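Recess and Lunch Monitor, Part-Time
Festhorpe School (grades K through 6)
Posted December 14, 2019

Festhorpe School is looking for two people to stand outside in all weather and pay attention. We have tried to find a grander way to put that and have failed, so the job title stays as it is.

The hours are 10:40 to 1:20 on every school day, which covers the morning recess, three lunch shifts and the long recess after them. We have 161 students this year. They do not all come out at once, though on a windy afternoon with a substitute in the building you may feel that they have.

What you would be doing

You open the side doors, you walk the yard, and you keep walking it. The monitors who do well here are the ones who drift. Standing on the same square of blacktop for 40 minutes tells every fourth grader exactly where you are and, more usefully for them, where you aren't. You settle arguments over four square, whose rules are rewritten hourly. You send people to the nurse who need the nurse, and talk the others into a drink of water.

At lunch you open things. Yogurt tubes, thermoses, little bags of carrots sealed by someone with a grudge. You wipe tables between shifts. You learn which kindergartners will tell you they've eaten when they have only rearranged.

You also bring everyone back in. At the end of each recess you check the line against the class sheet, initial it, and hand it to the teacher at the door. We are dull and strict about this. A child who has been told to sit on the wall for five minutes gets told by you, personally, when the five minutes are up. If you put somebody on the wall, that somebody is yours until you take them off it. 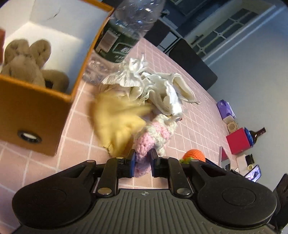

The lost and found comes with the job. It lives in the Bivmont Room, next to the gym, and it fills up faster than anyone can explain. On the last day of each month you lay everything out on the long tables, match what has a name in it, and walk the rest around at lunch. Expect single gloves in quantity. Expect handmade things, too, the pink and white crocheted sort that a grandmother put real evenings into, and please hold those back when the rest gets bagged up. Coats go to the Skemedum clothing closet after winter break. Water bottles we no longer discuss.

What we're looking for

A high school diploma or GED. A background check, which we arrange and pay for. Shoes you can hurry in. Experience with children is welcome, and raising some of your own counts, as does having been the oldest of several. Spanish or Portuguese would be a real help at pickup time.

You should be able to say a thing once in an ordinary voice and have it happen. If you can't yet, you should be willing to learn, since shouting carries straight into the second-grade reading block and Mr. Hegde will come out and look at you.

We'd also like someone who can tell a joke from a cruelty at a distance of half a playground. There's no certificate for this. We will ask you about it at the interview, so think of a time you got it wrong.

What you get

The pay is on the district's hourly scale for support staff, and the office will tell you the current step before you fill in a single form. You are paid for 36 weeks of the year, plus two training days in August. First aid training is on us. Lunch is free and hot, and on Thursdays... well, it is free and hot. There is a rain jacket in your size, a whistle you will mostly not use, and a hook in the staff room with your name over it.

There is no health coverage with this position. We wish there were and would rather you heard it now. Anyone who wants more hours can add their name to the list for library or front office cover, and both of our last two monitors ended up as classroom aides that way. One of them now teaches third grade and has become very particular about lines.

How to apply

Pick up a form at the front office or ask for one by phone. We don't need a cover letter. In its place, answer these on one side of paper, in pencil if you like:

What game did you play most at recess, and who usually ended up mad about it?
Two children each swear the other one started it. What do you say first?
Is there any time between 10:40 and 1:20 when you could not be here?

Return it to Dalva Andrade, assistant principal. Interviews will be held before winter break and will include one recess, outdoors, with a current monitor beside you, so dress for that part. Manikandan Hegde sits in on the indoor half.

Start date is the first morning back after break. If you're still deciding, come by the Reddy Street fence at noon and watch for a while, but sign in at the office first or one of our monitors will be over to ask who you are.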